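**White cube shelf: small black holes in the dividers, and stopping fruit from marking it**

Posted by Maricica Rusu in Storage and Shelving

I've got a big white cube unit, second-hand, made by Hamann as far as I can tell from the sticker underneath. The sections aren't all the same size. There's a tall one in the middle and the rest are staggered on either side and below it. It used to hold books and now I want to use it for play food and also some real fruit, as we don't have much bench space in the kitchen.

Two things I'd like help with.

First, there are small black holes in the dividers. A couple of them are on the uprights of the tall section, right at eye level for anyone sitting on the couch. I think they're screw holes and I don't know if they're meant to have caps.
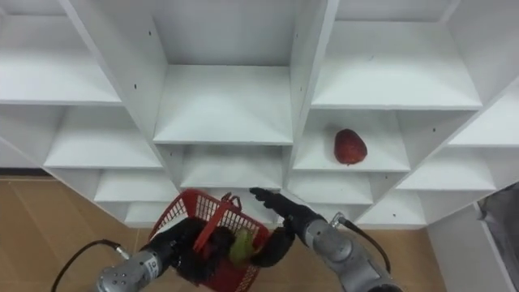 The second thing is stains. The panels are flat white with a matte finish and everything shows. I had a punnet of berries in one of the middle sections in October and it left a pink ring that took me most of an afternoon to get out. I used Brillow cream on it and now that patch looks a bit shinier than the rest when the light is on it. Is there a liner that works in these, or should I just keep the fruit somewhere else?

I rent, so I'd like to keep it to things I can peel off or take out. The unit isn't fixed to the wall at the moment. Budget is whatever, but not silly.

---

**Shu-fen Tsai**

Check whether the holes go right through. Push a toothpick in gently. If it stops after a few millimetres it's most likely a pilot hole or the recess over a connecting screw, and you can cover it. If it goes through to the next section, someone has probably had a bracket or an extra shelf in there.

For covering, the stick-on caps are easiest. Dikano do a sheet of them in a few whites, and the matte one is closest to this sort of panel. Wipe the panel with a bit of metho first and let it dry, otherwise the caps lift at the edges. Don't use filler on a unit you might want to take apart later. I did that on a desk and had to dig it all out with a skewer to reach the screws.

If you'd rather have something in the holes, you can buy plastic plugs, but measure first. Mine were 5 mm and the plugs at the local shop were 6, so that was a wasted trip.

On the stains: cream cleaner is too rough for a matte surface. The shiny patch is where you've polished it, and I don't know of a way to bring the matte back. You could put something over it. From now on use dish soap and warm water with a soft cloth, and wipe berry juice up when you see it. Strawberries and cherries are the worst. Apples and pears are fine sitting straight on the panel as long as they aren't bruised.

I'd keep the real fruit in a basket on one of the lower shelves and lift the whole thing out when you want to clean. Any plastic one with holes in the sides will do, with a tea towel folded in the bottom for drips. A handle helps as well, so you can carry it over and put things away one section at a time.

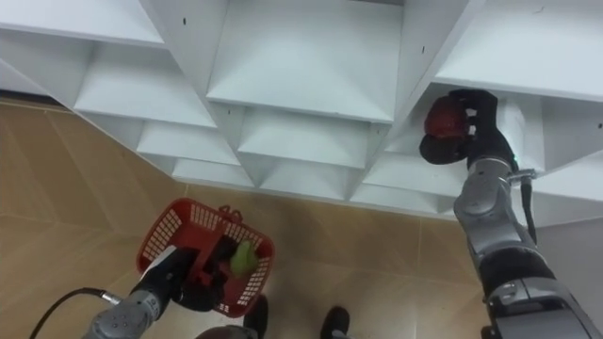 Red basket with a perforated side, and the lower sections stepping down above it.

Measure the inside of the section before you buy one. The handle needs clearance too if it doesn't fold down, and I've been caught by that.

Also please anchor the unit if there are kids using it for play food. Ask the landlord, most will agree to 2 small holes if you offer to patch them when you leave.

---

**flatpack_gaz**

just use contact paper

---

**Wendela K.**

Contact paper is all right but it bubbles on the bigger shelves and it's a pain to get into the back corners. I used it for a year and then changed to Flirel drawer liner, the clear ribbed one, cut to size. It isn't sticky so you can take it out and rinse it in the laundry tub. It does slide a bit in the wider sections. I put a dot of Blu Tack at each front corner.

Agree with Shu-fen about dish soap. For the pink ring, if you get another one, try bicarb mixed to a paste and just leave it sitting on the mark for 10 minutes without rubbing, then wipe it off with a wet cloth. Test it somewhere low down first. It got beetroot off mine, though that's a gloss panel so yours may behave differently.

I wouldn't bother with the holes myself. Mine has them all over and I stopped noticing after a week. If the ones near the couch bug you, turn the unit around if the other side is finished the same. Some of them have a raw back edge, so have a look before you empty it.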